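Switching electricians, and what the ads leave out

My panel is older than I am, and in April the breaker for the kitchen started tripping every time the toaster and the kettle ran together. I asked for quotes. Two companies came out, Poven and Joltora, and I've been chewing on the difference ever since.

Poven sent a man in a very clean shirt who spent nine minutes in my basement and 27 on his tablet. He wanted to replace the whole panel, add a surge protector, and sign me up for a yearly "wellness plan." When I asked what was wrong with the panel, he told me it was "at end of life." Says who? He hadn't taken the cover off.

Joltora's website is all about family values and passion. I don't doubt they love their families. I wanted to know if the person coming to my house had a license, and that took three clicks and a phone call to find out.
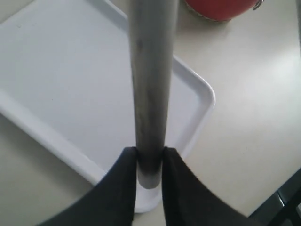

Do you need a new panel if one breaker keeps tripping?

Often the first thing to check is what's plugged into that circuit. A toaster and a kettle together can be more than one kitchen circuit is meant to carry, and the breaker is doing its job when it shuts off. A worn breaker or a loose connection is also possible, so have a licensed electrician open the panel and look before you agree to replace it.

Leandro Escobar, the fellow Joltora sent over from Medina, did open it. He found one tired breaker, swapped it, and told me to move the kettle to the other counter. The bill came to a little more than $200. I'd gone in expecting a pitch and I'm still half waiting for one in the mail.

I'm not ready to call them wonderful on the strength of one visit. Their reviews read like they were all written by the same cousin, and they still don't put prices online. But the toast gets made, and I've thrown out the Poven brochure.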